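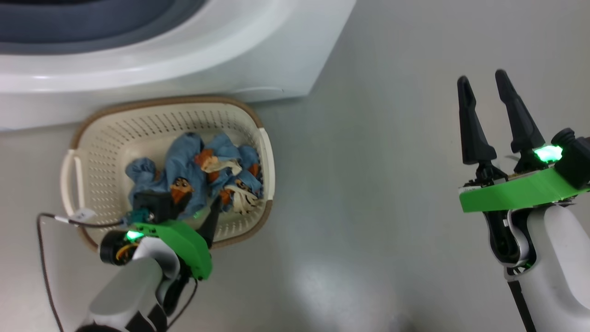
Walking the Old Tannery Quarter After Dark

Emese Bodnár meets me at the bottom of the Meklow steps at half past eight in the evening, with a lantern in one hand and a thermos in the other. Her walk starts at nine. She likes to come early, she says, to listen to the street before the guests arrive.

She has led night walks in Meklow for six years. Before this she worked in the town archive, in the room where the court records are kept, and most of her stories come from there.

"I read 400 pages of court papers before I told one story aloud," she says. "People think a ghost walk is made of fog and screaming. For me it began with a quarrel over a goat."

The goat is still in the program. It belonged to a tanner's widow who, according to her neighbors, continued to call it home every evening for a year after her own funeral. Bodnár tells this story in the narrow passage behind the dye house, where the walls give back the voice with a small delay. She asks the guests to stay quiet for one minute after it. On the evening when I joined, a man near the back began to laugh in the middle of the minute, and then he stopped.

I ask if she believes in it herself.

"I believe that the widow was disliked," she answers. "It is in the papers, with signatures. The rest I leave to the passage."

The walk lasts two hours and has a second guide, Hajnalka Katona, who plays all the persons in the stories. She is the widow, the night watchman and also the apothecary Benjelloun, who sold sleeping powders on the upper square and is said to knock at doors when there is snow. Katona changes her costume in the entrance of a closed bakery, in the dark, in less time than Bodnár needs to bring the group around the corner.

"The coat of the watchman is the worst," Katona tells me. "It has many buttons and it is heavy like a sheep. In February I am grateful for it. In summer I would like to burn it."

She came to the walks from a puppet theater, and she did not want to speak at first. In her first season the watchman was silent. He only stood under the arch and lifted his lamp. Guests wrote afterwards that this was the part they remembered, and when she later gave him some lines, Bodnár asked her to take half of them out again.

"We argued for a week," says Katona. "She was right about the arch. About the bridge I was right."

The bridge is where the new part begins. From this autumn the walk will continue over the river to the Jeltomel mill, which was closed to visitors for a long time. There are more than 50 steps down to the wheel room, and guests who prefer not to take them can wait in the miller's kitchen, where tea is served and where, Bodnár adds, the second-best story is told. She did not want to tell me the best one. I learned only that it has to do with a sack of flour that was weighed three times.

The groups are small. Bodnár refuses to use a microphone, and she does not take children under ten on the late walk. For families there is an earlier one at six o'clock, with the goat but without the apothecary. Dogs are allowed on both. One dog, a brown pointer, has come so often with its owner that it goes alone to the next stop and sits down there.

I want to know if something ever happened which she could not explain. She thinks about it while she pours the tea.

"Once, on the upper square, a window opened on the third floor exactly when Hajnalka knocked. A woman looked out and said, 'Not tonight, please.' Then she closed it. All the guests congratulated us for the actress." She gives me the cup. "I have rung at that house later. A very nice dentist opened the door. He lives there alone."

At nine the guests are standing on the steps. Bodnár lights the lantern, tells them to watch the third stone, and goes up first. Somewhere above us, a goat bell is ringing. Katona has arrived on time.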